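Meltbridge Robotics Club
Minutes, June meeting
Started 4:15, a few still parking. Notes by the club secretary, typed up same night so excuse mistakes.

Minutes from last time: read, approved. One fix, the workshop on joint limits was put down as canceled and it was only moved.

Money
Balance 1,157 after the Gesuvcombe entry fee. Battery charger still not paid back to the member who bought it. Agreed to pay this week. Snack jar is its own thing and stays that way.
Question on whether we can afford spare finger pads as well as a second network cable. Pads first. Cable if there's anything left after the trip.

Gesuvcombe Household Challenge
Main item, took up most of the meeting. We're entered in the bedroom round. Rules came out in final form and there are changes from the draft:
- time limit is 30 minutes for the full task list, setup not included
- 2 attempts per team, better one counts
- pushing debris off the mattress onto the floor loses the points for that piece
- team members stay behind the line once the run starts, no exceptions for cables
Somebody asked if a dropped tool can be picked up by the robot and used again. Rules say yes, clock keeps going.

Mattress task
Arm group gave their report. Working on the bare mattress for now, no sheets, bedding comes later in the summer. Blue tool in one hand, other arm kept low and near the body. Main trouble is pressing force. Too light and the tool skates over the quilting, too hard and the wrist faults and we have to restart the controller. Arm group wants force limit set per task and not one number for everything. Software group fine with that but wants it in the config file, not typed in by hand before each run like last month.

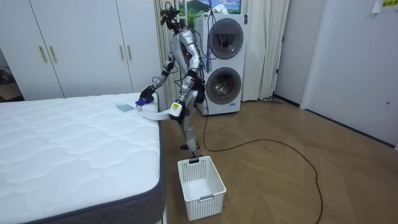

Mattress task, robot at the bedside with the basket on the floor in front.

Discussion on where the robot should stand. Two camps. Some want it closer to the corner so the reach is shorter, others say closer means the elbow runs out of room when it bends. No decision, both positions to be tried and written in the log. PLEASE write in the log. Half the entries from May have no start time.

Floor layout: cable loop on the floor came up again. Safety lead wants it taped down along the wall before anyone runs a leg test. Agreed. Tape is in the gray cabinet, bottom shelf.

Brush and dustpan
Second half of the same task and the part worth the most points. Plan is brush in the right hand, dustpan in the left, pan held at the side edge of the mattress and a bit under the brush, sweep toward it. White ball used as the test piece. Crumbs and lint are on the Gesuvcombe list too, but we stay on the ball until the sweep is repeatable.
Problem reported by the vision people: white ball on a white quilted top is hard to pick out. Suggestions were side lighting, a different threshold, or looking only at the strip between bristles and pan. Going with the strip first, least work.

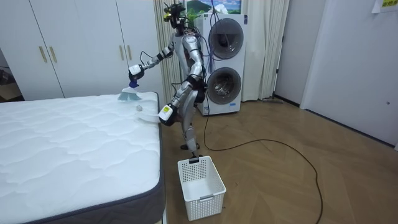
Can members practice the sweep by remote control before the planner is ready?
Remote practice is fine with the safety lead in the room, but those runs go on a separate page of the log and don't count toward the autonomous total.

Software
Galindo branch merged, finally. Everybody needs to pull before touching anything. Old launch script is gone, use the new one, instructions in the readme. Asov planner still slow when both arms move together. Two members will look at splitting the motion so the pan goes first and holds, then the brush arm. If that isn't any faster by next meeting we drop it and go back to fixed waypoints.
Reminder, do not change joint offsets on the shared copy. Someone did. We lost an evening.

New members
2 people visited, both interested in the software side. They need the safety talk before they can be inside the line. Offered for next work session, 5:30.

Travel
Van still not confirmed. Parent drivers are the backup. Packing list to be posted by the door, add to it in pen not pencil.

Other buisness
Club shirts, color vote was tied, put off again.
Door code changed, ask an officer, dont text it around.

To do
Arm group: per-task force limit, try both standing positions
Vision: narrow search strip, report back
Software: Asov split motion test
Safety lead: tape floor cable
Secretary: send Gesuvcombe the team form, print log sheets with a start time box

Closed 5:40. Next meeting same room, bring the rules printout.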